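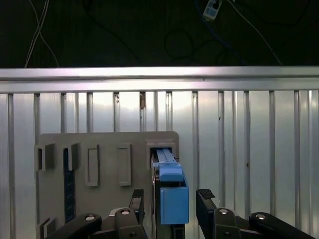
Tshepo Shabalala has coached Chauke for 2 seasons and has not yet watched a whole match sitting down. He stands by the corner of the dugout, arms folded, and says very little until half-time. We met on a Friday at the club office, which is a small room behind the changing rooms with one window and a kettle. He is not a tidy man with equipment, and says so himself. The cables behind his desk hang loose, much like the thin white pair crossing each other in the photo at the top, and he had to feel behind a cupboard for a socket before he could show me the second half of the Flulteden game on his laptop.

Chauke lost that game 3-1 and it is the one he wanted to talk about. They had gone there unbeaten in the league since July.

"We were second best from the first whistle," he said. "Their left side had too much room. I saw it after five minutes and I waited until half-time to change it. That was my mistake and I told the players that."

The change, when it came, was to bring on Khanyisile Baloyi's younger brother at right back and push the winger further up. Chauke scored within ten minutes of the restart, then gave away a penalty and another from a corner. Shabalala played the corner three times. The near post was left free on each viewing, as you would expect, and each time he stopped the clip in the same place.

"We practise this. We have a man for that post. He went to the ball."

He would not name the player. Anyone who was there knows who it was.

Baloyi joined us after training. She has been the club's fitness coach since the end of last season and before that played in midfield for Sirkero, where she was captain. She disagrees with Shabalala about the Flulteden result.

"I don't think it was the left side," she said. "I think we were tired. We'd played on the Tuesday, extra time, heavy pitch, and four of them have jobs where they're on their feet all day. You could see it in the last half-hour. The tackles were late."

Shabalala shook his head at this but let her finish. When I asked whether they argue much, he said yes and she said no.

The cup tie she was talking about was against Clustness, who are a division above. Chauke won it 2-1 with a header deep in extra time, in front of a crowd of 395, which is their best at home since they moved back to the old ground. Baloyi said the noise was the first thing she noticed. At Sirkero, she said, they used to get a larger crowd but it sat a long way from the pitch, behind a running track.

"Here you hear every word. Some of it I'd rather not hear."

The next round is away, and the draw has been unkind. It means a long coach journey and a kick-off at noon. The club is asking supporters to put money towards a second coach and had raised 2221 rand when we spoke. Shabalala said the players had put in the first part of that themselves, after a meeting he was not asked to attend.

I asked him about his own playing days. He was a goalkeeper, first for the Chauke juniors and then for the senior side until 2000, when he broke his wrist in a league match and decided not to go back. He worked for a bus company and watched from the terrace for a long time.

"I had no plan to coach," he said. "They were short of someone for the under-fourteens. I said I would do it until they found a person. Then they stopped looking."

Three of that under-fourteen group are now in his first team. He is harder on them than on the rest, according to Baloyi, and he did not dispute it.

There is also the matter of the goalkeeper. The first choice has a bad shoulder and will miss at least the next two league games. His deputy is seventeen and has played one senior match, a friendly. Shabalala has been taking him for an extra session before the others arrive, mostly on crosses.

"His hands are good. His kicking is not good. He shouts, which I like. I never shouted enough."

Baloyi wants training cut to one evening in the week of the cup game, with a light session on the morning before. Shabalala wants both evenings. They had not settled it when I left, and she had started drawing up the week on the back of an old team sheet while he rewound the corner again.

Chauke play Flulteden at home in the return match after the cup tie. Kick-off is at three.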